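3.2 What the packers told us about pace

I should say up front that I went into the Fendimwood interviews expecting to hear about sore backs. Everybody who writes about packing work writes about sore backs, and I had a whole page of questions on lifting, reaching and standing that Hala Nassar and I had spent most of July arguing over. We got through maybe a third of them. What people wanted to talk about was pace, and who sets it, and what it does to a conversation when you can't look up from your hands.

We spoke with 15 people across two sites, Fendimwood and the smaller shed at Trostham (see Section 2 for how we found them, which was mostly by hanging about in the lunchroom with a tin of biscuits). Nine had worked on both hand-fed benches and moving belts, so they could compare the two, and I've leaned on those nine pretty heavily in what follows. Sorry to the other six, who were lovely!

The word that kept coming up was "it". As in, it's quick today, or it's in a mood. I didn't notice this until Carmela Galli pointed it out in the transcripts, and then of course I couldn't stop seeing it. At the benches, people said "she" or "he" or used a supervisor's name when they talked about being rushed. On the belts the rushing had no person attached. One woman at Trostham told us she'd been cross with a belt for an entire winter, properly cross, the way you'd be with a neighbour, and felt silly when she heard herself say it out loud.
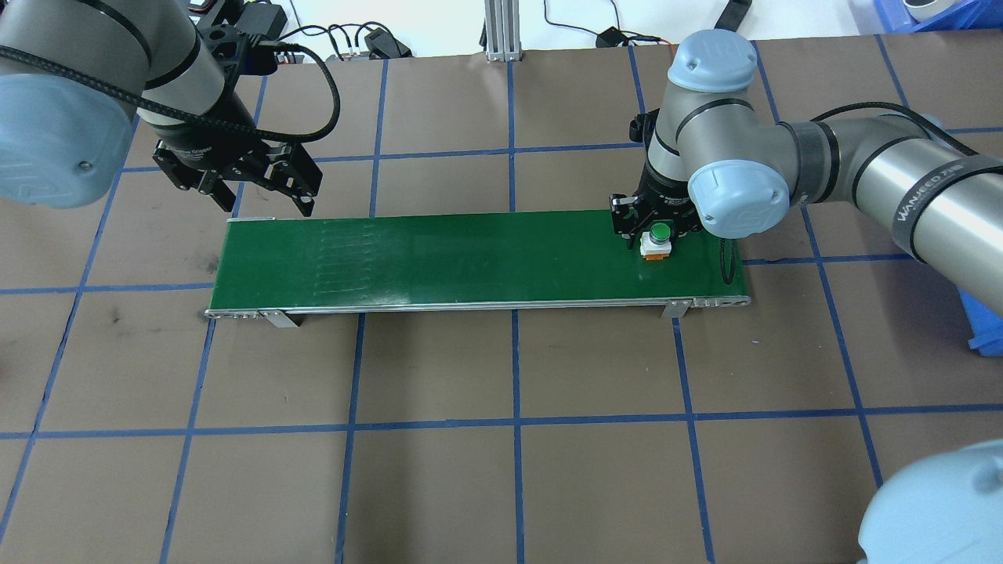
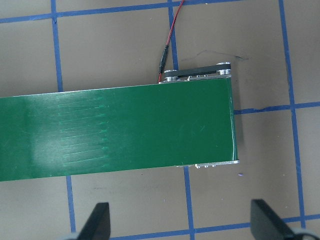
Figure 2. A short green-topped conveyor, two views.

There's a fair bit of older writing on machine pacing and I won't go over it all again, but most of it treats pace as a number: so many items a minute, with strain going up as the number does. Our people didn't talk that way. A steady fast day was fine by nearly all of them (some even liked it, the time flies). What wore them out was a speed that changed without warning, and not knowing whose decision it was. I've coded these separately as "speed" and "surprise" in the appendix, and I'll admit the line between them got blurry in a few spots.

The other thing is talk. At the benches people chatted all shift, about kids, footy, somebody's terrible kitchen reno. On the belts they still talked, but in short bits, with long gaps, and they were quite proud of being able to pick up a story where it had been dropped 9 minutes earlier. One fellow called it talking in instalments. Hala reckons this is a skill and ought to be treated as one, and I've come around to her view, although I'm less sure than she is that it makes up for what gets lost. New starters in particular found it hard to get a word in, and two of them said they'd gone home from their first week without learning anyone's name.

I'd like to have asked more about night shift. We only managed one evening at Fendimwood, everyone was tired, and the recorder battery went flat partway through, so what I have there is from my own notes and should be read with that in mind. Section 3.3 picks up the question of breaks, where the two sites differ quite a lot.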